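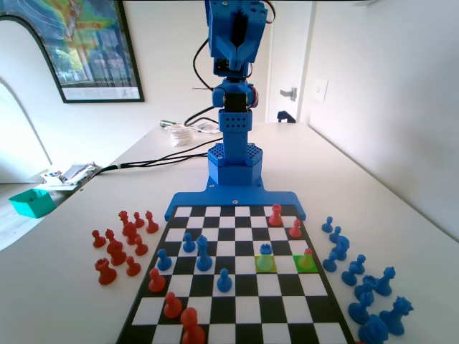
Rasmus Lepik wrote to us that after he changed the gripper tip, the arm picked up pawns without trouble but pushed the bishops over, and he asked if he must do the whole set-up again. He does not. Only the comparison in this section must be repeated, and it can be done without removing the base.

4.3 Comparing two gripper tips

Do this section each time you fit a different tip, for example when you change from the Fivov tip to the Rarard tip. Use the same pieces and the same squares for both tips, or the results can not be compared.

Before you start

The mounting plate must touch the far edge of the chessboard. Check that the cables from the base lie behind the arm and do not go over the board.

CAUTION: Switch off the controller before you touch the tip. The gripper servo can close with no warning when the power comes back.

Steps

1. Remove the old tip and fit the new one. Tighten the screw by hand only.

2. Switch on the controller and wait until the arm is in its rest position, with the tip pointing down to the board.

3. Open the Goltgate program and choose "Tip test". Set the closing force to 80.

4. Put a pawn on the start square. In the camera view the start square is marked yellow and the target square is marked green.

5. Press Run. The arm makes 24 moves between the two squares. Do not move the board during this time.

6. Write down each failed move, and what kind of failure it was: missed, dropped or pushed over.

7. Repeat steps 4 to 6 with a bishop and with a king.

8. Change to the other tip and do steps 1 to 7 again.

NOTE: If the colored marks do not lie exactly on the squares, stop the test and repeat the camera set-up in section 3. A wrong camera position looks very similar to a bad tip in the results.

Reading the results

A tip with 4 failures or fewer for each kind of piece is good enough for normal play. If only the tall pieces fail, raise the grip height a little and test again – the force is usually not the problem.

NOTE: Keep captured pieces well to the side of the board. The wrist turns wide when it reaches for the near ranks.

For the older Kowalchuk controller, see section 4.5 before you change the closing force.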